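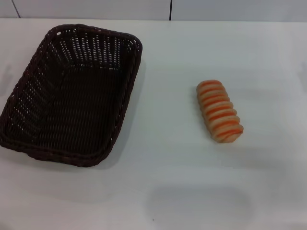

Home | Baking | Table & Basket | FAQ | Contact

Search the pantry... Go

Bread Baskets and Rolls: Your Questions

Do I need to line a wicker basket?
I like to, with a plain cotton napkin big enough to fold back over the top. Crumbs find their way into a weave and they do love to stay there, so a napkin you can shake out over the sink saves you a lot of poking with a brush later on.

When can the rolls go in?
Let them cool on a rack first, at least until you can hold one comfortably. I know it's hard to wait (believe me, I know!), but steam gets trapped under the napkin and the bottoms go soft.

How do I clean dark wicker?
Turn it over, give it a good tap, then go along the braided rim with a dry pastry brush. If it's sticky, a barely damp cloth is fine. Please don't soak it, and let it air dry before you put it away.

How much dough for a ridged roll?
I use 100 grams for each one, so my usual batch makes 8.

Can I leave the basket out overnight?
The basket, sure. The rolls are happier in a bread box or a tied bag.

Comments (3)

Wanda Sorensen: The pastry brush did the trick on my mother's old basket, thank you!

Mei Ruiz-Ortega: Would a linen towel work too?

Wanda Sorensen: Mei, I use one all the time, just wash it first.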